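Subject: Re: [arkura] Soap or oil on softwood tables
From: Siv Åberg
Date: March 25, 2022

Folke Nygård wrote:

> Thank you all for the discussion about hardwood floors, but I want to bring us back to tables. I have a long table in softwood that was oiled by the person who had it before me. It has become yellow and in some places almost orange, and I do not like it. My sister says I should sand it and use soap, as our grandmother did. A man in the paint store says soap is not a finish at all and that I will be sorry after the first cup of coffee.
>
> My questions: Can I put soap on wood that has had oil? How strong should the soap be? And how often must I repeat it? I am willing to work on it a few times in a year, but I am not willing to have a table as a hobby.
>
> The table is 161 centimeters long, if this matters for the amounts.
>
> Folke

Dear Folke and list,

I have waited with my answer until I had time to write it properly. I have kept soaped tables in my kitchen and in my workroom for many years, and I have also ruined one, so I can speak from both sides.

First your question about the oil. You can use soap on wood that had oil before, but only when the oil is gone from the surface. If you put soap on top of old oil, you get a gray and sticky layer which collects dirt, and then you have to sand anyway. Old linseed oil goes deeper in softwood than people think. It goes especially deep at the ends of the boards, where the fibers are open. When you sand, the middle will become pale quite quickly and the ends will stay yellow. Do not try to dig out the yellow at the ends with coarse paper. You will make a hollow that you feel every time you put your hand there. I accept a little darker color at the ends. After a year it evens out, more or less, as the rest of the table darkens from the light in the room.

A good test before you start with soap: put some drops of water on different places and go away for the time it takes to make tea. If the drops stand up like small beads, there is still oil. If they have gone flat and the wood under them is dark, you are finished with the sanding and you can begin.
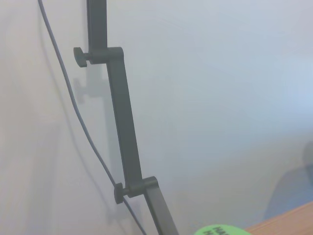
One more thing about sanding, and then I will leave it. Wet the whole surface once with plain warm water, let it dry until the next day, and sand lightly again with fine paper, by hand and along the grain. Softwood raises its fibers the first time it becomes wet. If you skip this step, the fibers come up under the soap, and the table feels like a cat's tongue. You will then think that the soap is bad, when the problem was the water. I made this mistake on my first table and I complained about it to this list, which some of you may remember.

Now the soap. It must be real soap flakes with nothing added. No perfume, no color, no "shine." I use the ones from Litel, but I am sure other flakes are equally good. What you cannot use is dish soap, which is made to take fat away. The idea with soap flakes is the opposite: they leave a little fat in the wood, and this fat is all the protection you get. Please also be careful with the liquid brown soap for floors. It is often made on linseed oil and it will give you back exactly the yellow tone that you want to lose.

For the amounts, I do it like this for a table of your size:

- 20 grams of flakes
- 300 milliliters of hot water, not boiling
- stir, leave it until it is cool, and stir again

It should become like thin yogurt. If it becomes like jelly, you have harder water or other flakes than I have, and you can add a little more warm water. Put it on with a sponge or a cotton cloth, in the direction of the grain, and cover the whole surface in one go. Do not stop in the middle to answer the telephone — the line where you stopped will be there until you sand again. Leave the soap for some minutes, then wipe off everything that the wood did not take. Use a clean cloth wrung out almost dry. Then let it dry completely, and I mean completely, until the next day.

A new surface needs this 3 times, with drying between. The first time you will see almost no difference. The second time it begins to feel smooth, and the last time it feels a little like the inside of an old wooden spoon. I don't know how to say it better in English. In Swedish we have a word for it, but it does not help you here.

I should say something about knots also. Spruce and pine have knots, and knots have resin, and resin does not care for soap. A knot will stay a little shiny when everything around it is matte. If it is sticky, wipe it with some alcohol on a cloth before the first soaping, with the window open. If it is only shiny, let it be. There are people who paint over knots with shellac. On a wall panel it can be correct, but on a soaped table it makes a round spot that looks like a stain from a glass, and your guests will try to wipe it off.

The same goes for tables made of strips glued together, which most pale tables are today. Each strip comes from a different tree, or at least from a different part of the tree, so each one drinks a different amount. After the first soaping the strips can look more different from each other than before. After the third they become friends again. If you see a thin gray line exactly at a glue joint, it is old glue that was pressed out when the panel was made, and you must scrape it away with a sharp card scraper. Neither soap nor oil will go through glue.

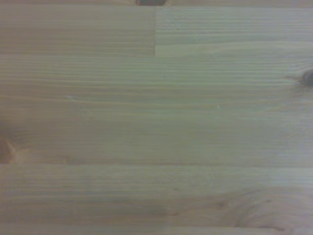 Folke asked me off the list, and lets me repeat it here, whether all of this is worth the trouble when hard wax oil exists, and I copy his words so that I do not make them softer:

> I understand the method, but I wonder about the honesty of it. Everyone who loves soap tells me that it is easy, and then they describe work that takes nearly a week with all the drying. With hard wax oil I would put two coats and be finished. What do I get from soap that I do not get from the can? And please, do not answer "character." My car has character and I want to sell it.
>
> Folke

It is a fair question, so I will try to answer without this word.

You get the color. Every oil I have tried makes softwood warmer and darker, also the ones where it says "natural" or "invisible" on the can. Some of them have white pigment to work against the yellow. They look good in the beginning, but the pigment wears away where you sit and stays where you do not sit, and then you have a map of your habits on the table. Soap keeps the wood pale. It does get a little grayer with the years, and I like that, but you should know it.

You also get a surface that you can repair in a small place. If someone puts a hot pan on an oiled table, or leaves red wine over night, you usually have to sand and oil a large area to make it look even. On my soaped table I rub the spot with soap and fine paper, wipe it, let it dry, and do the same again if needed. In most cases I cannot find the place a month later.

What you do not get is protection against impatient people. Your man in the paint store is right about the coffee, in a way. If it stays for an hour it makes a mark. If you wipe it at once it does not. In a home with small children I would choose oil, and I would choose it without shame. I said the same to my neighbor, and she has oil, and we are still friends.

About how often: I soap my kitchen table in January, when the air inside is very dry, and then again when it looks thirsty. For me it has been a few times each year. Between these times I only wipe it with a cloth and, when it is dirty, with a weaker mix of the same soap. The weaker mix both cleans and adds a little fat, so the daily cleaning is also the maintenance. The table in the workroom I treat much less. Things stand on it for long times, and I move them only when I must.

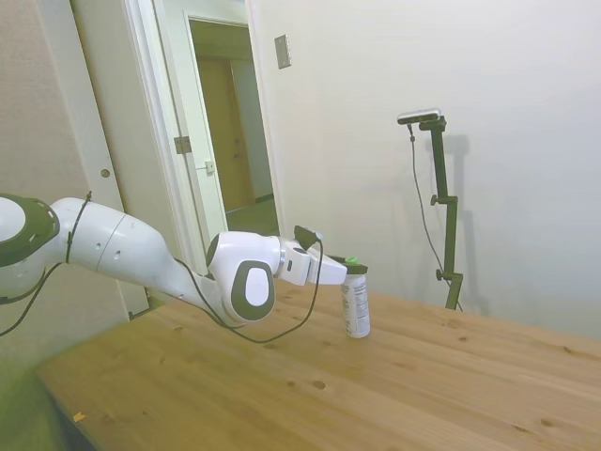 *Small white bottle on the light wooden table.*

One warning about metal. A steel can, a cast iron pan, or even a wet screw left on soaped softwood can give a blue-black mark. It is much worse on oak, but I have seen it on pine too. Oxalic acid takes it away, but read the instructions, use gloves, and rinse well afterward. Then you have to soap the place again from the beginning, as the acid leaves the wood quite naked.

And one warning about cloths. Use white cotton. I once used a red kitchen towel from Guzmán, new and not washed, and I had a pink table for most of a winter. The soap itself was innocent.

If you do choose hard wax oil in the end, please remember that cloths with oil on them can start to burn by themselves when they lie in a heap. Hang them flat outside or put them in water. It was mentioned on this list before, but we have new members, so I write it again.

To the person who asked about underside treatment in the other thread: yes, I soap the underside too, one time, only with what is left in the bowl. A panel that takes up moisture on one side only can bend. I have not measured it, and perhaps a thick table does not care, but it costs me very little soap.

Folke, if you want to try before you decide, sand a piece on the underside of your table and soap it all the times. Look at it in daylight after a week. I can also send you a small bag of flakes by mail if you have difficulty finding them in Drerkard. Write me your address off the list.

With kind regards,
Siv

P.S. I still look for a used card scraper, the thin kind, not the thick one. I can pay the postage.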